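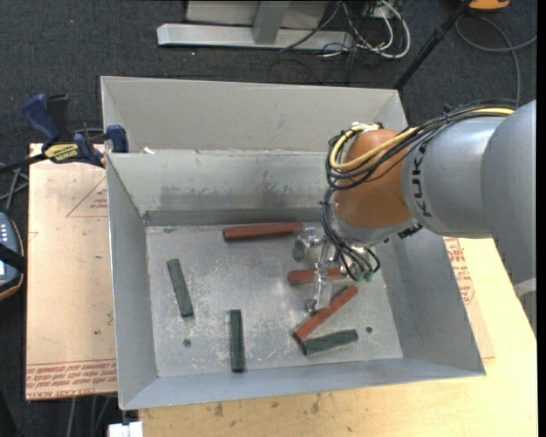 Bras KUKA au-dessus d'un bac en métal : blocs rouges et verts à saisir en vrac.

Vider un bac à la machine : où en est-on ?

Prendre des pièces en vrac reste la corvée d'atelier la plus demandée, et la plus mal chiffrée. Quelques repères avant d'acheter.

Les blocs rigides, tous de même forme, passent bien. Chez Fondetti, Alfredo Padilla a relevé 1 473 prises sur un mois de septembre, dont 1 089 réussies du premier coup. Le reste demande une reprise, ou une main.

Les pièces collées aux parois posent problème. Des parois inclinées laissent plus de place aux doigts - un bac à angles droits en laisse peu.

Deux pièces qui se touchent : écartez-les d'abord, saisissez ensuite. Un doigt long et fin aide.

Un fond métallique rayé renvoie mal la lumière. Essayez un éclairage de côté avant de changer de caméra.

Fixez le bac. Un serre-joint suffit. S'il glisse de 20 mm, tout est à recaler.

À la maison, c'est encore non. Trier des chaussettes ou ranger un tiroir à couverts prend trop de temps, et le matériel occupe une table entière. Pour moins de 60 pièces par jour, triez à la main.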